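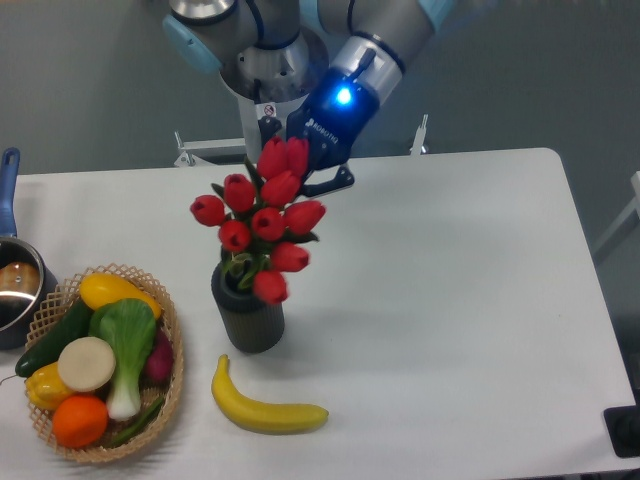 4.3 Recording a Pick-and-Place Set: Bouquet and Vase

This section covers recording examples for the Kozan trainer on a single tabletop layout. It assumes the arm is mounted and calibrated (section 3) and that the gripper's indicator light is blue.

A full set is 200 episodes. Plan for two operators, one driving the arm and one handling the objects.

Laying out the table

1. Place the produce basket on the left side of the table and the saucepan at the left edge, handle toward the back.
2. Stand the ribbed vase near the center. Keep the right half of the table clear for the arm.
3. Put the tulips in the vase with the blooms bunched loosely. Leave some stem showing above the rim if the layout allows it.
4. Lay the banana in front of the vase.

Note: The basket, pan and banana are distractors. Leave them in view even when the task does not use them.

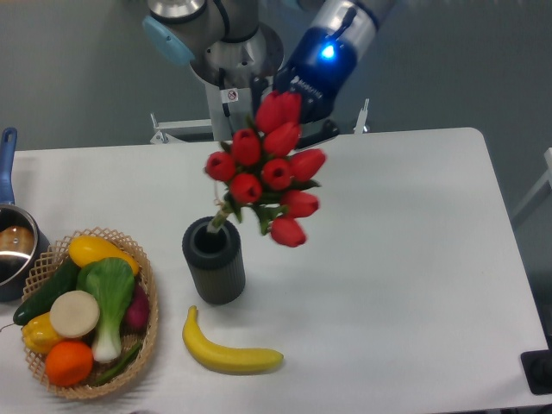
5. Open the Drarkano panel and load the task text. Use one sentence per task and do not edit it partway through a set. If the wording has to change, start a new set.

Recording an episode

6. Move the arm to the start pose with the gripper open, then press Record. Wait for the tone before moving.
7. Approach the bouquet slowly and close on it with both fingers. A grip on the stems is preferred. Grips on the blooms are accepted but must be tagged "upper".
8. Lift or place the bouquet as the task text says, open the gripper if the task calls for a release, and return to the start pose.
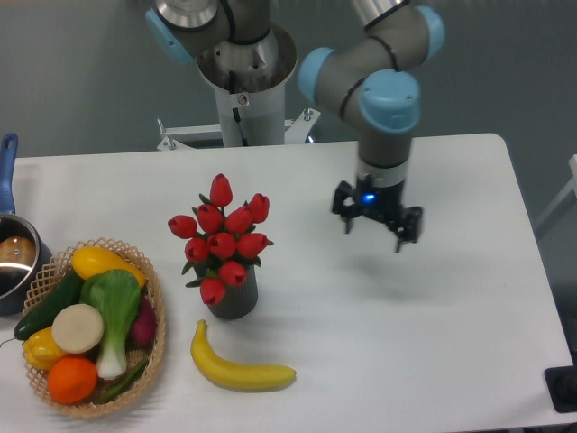 9. Press Stop and mark the episode Good, Failed or Discard. Failed episodes are kept - the trainer uses them. Discard is only for recording faults such as a dropped camera feed or a wrong task text.

Caution: Do not reach under the arm while it is moving. The object handler changes the layout between episodes only, unless the task is marked "shared table". In a shared table task the handler works from the front edge and keeps hands away from the gripper.

10. Between episodes, shift the vase or the banana by a small amount. Every 28 episodes, change the order of the items in the basket as well. 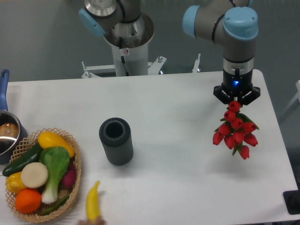

Figure 4-6. Bouquet held by the stems, blooms down, with a hand at the front edge of the table.

Checking the set

11. Play back the first and last episodes before uploading. Look for missing frames and for a gripper state that does not match the picture.
12. Upload to the Nitow server. Sets over 2,000 episodes must be split first.

If playback and gripper state are out of step, rerun the clock sync in section 3.5 and record the affected episodes again. Send questions about tags to Irena Jabłońska, and upload problems to Erasto Athumani.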